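Project report — two-gripper laundry folding
Humaira Janjua and Bahman Dehghan, robotics elective, team Hillow

What we wanted to do
Get a two-arm robot to fold clothes. We don't have a two-arm robot, the class has one and every team wants it, so most of our term went into recording demonstrations by hand with a pair of grippers. Train on those first, then book arm time in December. Bahman did the training code, I did most of the recording plan and this writeup.

Setup
Both grippers have the yellow fingers and a QR label on the body so the script knows which file belongs to which hand. We worked on a bed with a bamboo mat on it. Black clothes were the hard case we cared about, dark cloth in dark fingers' frames is where our first model (we called it Judska) lost the edge of the fabric. 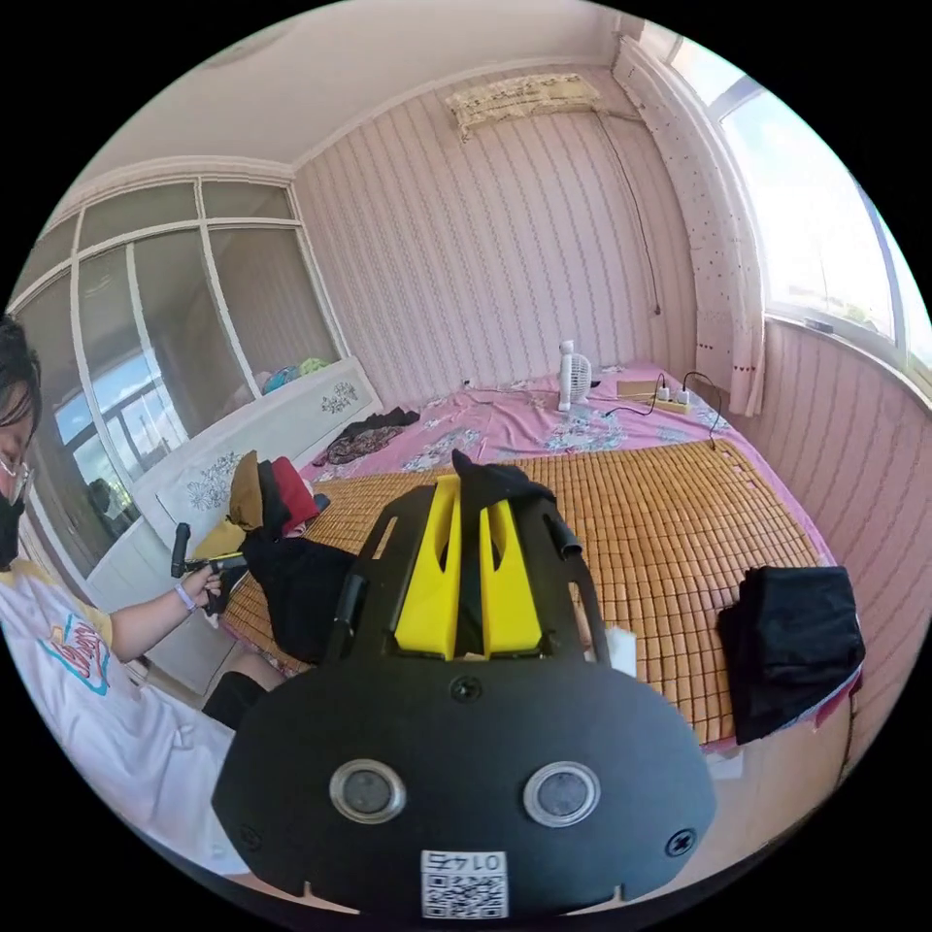
Recording
One demo = one garment, start to fold. Rules we wrote after the first batch went bad:
Both hands start open.
Pinch at a corner or a hem, not the middle.
No fast moves. Tracking drops and the whole demo is lost.
Put it down flat before letting go.

We kept 197 demos out of 251. Most of the ones we threw out were tracking loss, a few were just me forgeting to press stop. 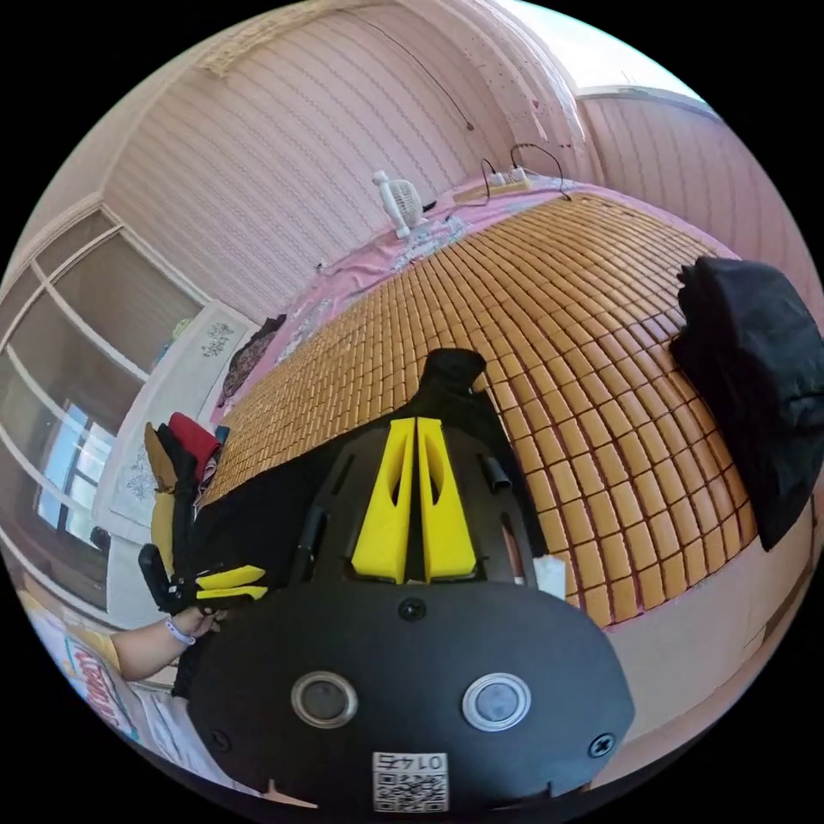

Pile order matters more than we thought. If the red garment went first every time, the model learned "go to red" and just sat there when it wasn't around. After that we shuffled the order before each batch. Should of done it from the start — 42 demos had to be redone.

Stretching was the other problem. A garment has to be pulled straight before the first fold, and with two grippers you tend to pull too hard and one side slips. Taking one end in a bare hand helped us see what the pull should look like.
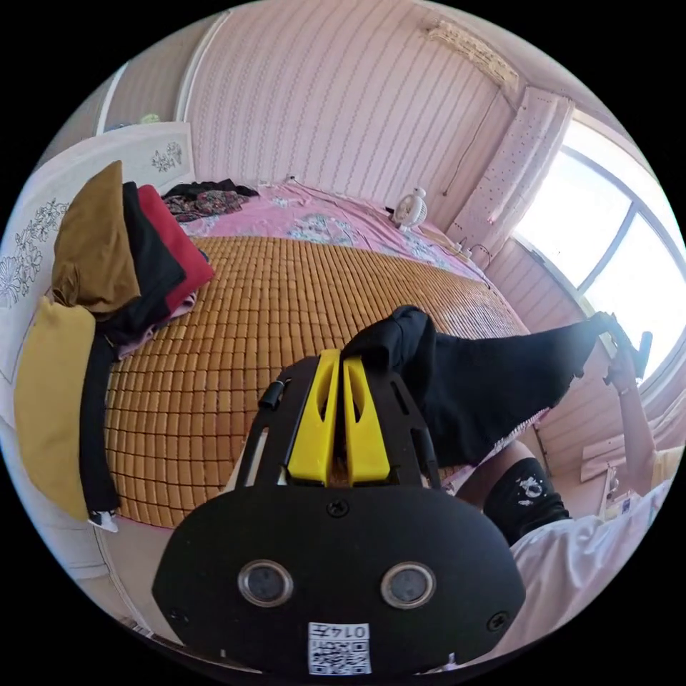 Bahman then split every demo into pick, stretch, fold and place, and trained on each part alone. Second model is called Cimer. Tested on the class arms, 13 tries: pick worked in all of them, stretch in nine, a full fold in four. Place we didn't score, ran out of time.

Left to do
More long sleeves. A check that warns you when tracking drops, while you are still recording. Score the place step. Code is in the team folder under Cimer, the old Judska files are there too but don't use them.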